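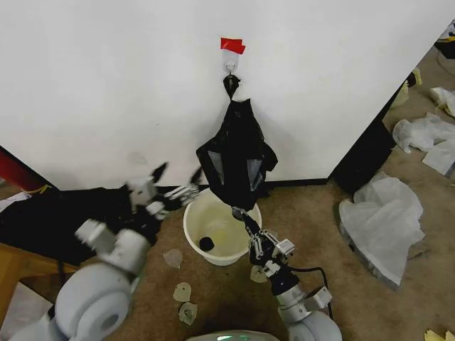 Ticket: Bag and bucket task, episodes getting thrown out by the checker
Opened by: Colleen Sandhu
Assigned to: Ketill Kirkegaard
Project: Landry
Status: Resolved, with one leftover (see bottom)

Colleen, 9:40 am
Hi Ketill! So I've been teleoperating the bag and bucket task since first thing and I'm losing episodes like crazy. I finished 80 yesterday and the checker only kept 36 of them. The rest all came back with the same reason, "gripper state mismatch," and I'm pretty sure I'm not doing anything weird. It's the usual routine: left hand comes in from one side, gripper comes in from the other, get hold of the black mesh bag where it hangs over the bucket, lift it off the hook, lower it in. I've done this on the other station for weeks and never had a rejection rate anywhere near this.

Things I already tried, so you don't have to ask: restarted the recording app, restarted the headset, logged out of Muvside and back in. I also did one whole episode at a snail's pace in case I was moving too fast for it. Rejected. Then one really fast out of spite. Also rejected.

Colleen, 9:52 am
Forgot to say, it's only ever the right arm. The left hand looks fine in every one I've played back.

Ketill, 10:15 am
Thanks, that second note helps a lot. Can you pull up any rejected episode in Lutesel and look at the right gripper trace next to the video? I want to know if the number moves when the fingers move.

Colleen, 10:31 am
Okay, this is interesting (to me anyway). The number does move, but late! I can watch the fingers close on the bottom edge of the bag and the trace just sits there at open, and then a bit afterward it drops to closed all at once. On the good episodes from yesterday morning the two line up nicely. I compared five or six and it's the same story each time. The lag is not the same length in all of them, which bugs me.

Ketill, 10:44 am
Okay, so that's a timing thing and you can stop blaming yourself. Before I go hunting in the software, would you check the cable on the right arm, the black one that loops down near the wrist? Power the arm down first please. Push the plug in at the wrist end, then the one back by the shoulder, and tell me if either one gives.

Colleen, 11:05 am
Arm's off. Wrist end is solid. Shoulder end gave a little click when I pushed on it, and I got all excited, ran 3 episodes, and every one of them was rejected. Boo. The lag seems shorter but it's still there. I left the plug pushed in, obviously.

Ketill, 11:20 am
Shorter is good, so I'd call that part of it. What does the station page say for the gripper driver version? And did Tobias do the update on your station, or only on the other one?

Colleen, 11:34 am
It says 299. I walked over and looked at the other station and it has a different number, a newer one. Tobias says he started mine the day before yesterday, got called off to help Yvette with the Priller arm, and thought it had finished by itself. It did not finish by itself! The little bar was still sitting there when I opened the page.

Ketill, 11:41 am
There we go. A half-done update would leave the driver on the old version while the recorder expects the new one, and the recorder will hold on to gripper readings until it can match them up. Please let the update run to the end, reboot the arm, do the open and close calibration twice, and then record a short batch. Don't touch the left hand settings.

Colleen, 1:25 pm
Update took forever, I had lunch during it. Rebooted, calibrated twice, and the gripper trace now follows the video the way it should. Every episode in the new batch went through. I even did a couple where I deliberately missed the bag on the first reach and had to go back for it, and those passed too. Solange wanted more of those in the set anyway, she says the policy freezes up when the first grab slips because we've hardly ever shown it what to do next.

Ketill, 1:38 pm
Great. Keep the misses, just tag them "recovery" so she can filter. I'll put a check in the recorder so it refuses to start when the versions don't match. That should have been there already, sorry about your morning.

Colleen, 1:50 pm
No worries, I'm just glad it wasn't my hands. One question though, what happens to the rejected ones from yesterday? The video is perfectly good and I'd hate to redo them all.

Ketill, 2:06 pm
Don't redo them yet. If the lag were constant I could shift the trace and be done, but you said it varies, so I'd have to line up each one by hand from the video. Let me try a few and see how painful it is. Please don't delete anything from the rejected folder, and ask Tobias not to run his cleanup on it.

Colleen, 2:12 pm
Told him. He's written it on his hand.

Resolution: right gripper driver update completed, shoulder connector reseated, calibration redone.
Still open: realigning yesterday's rejected episodes (Ketill).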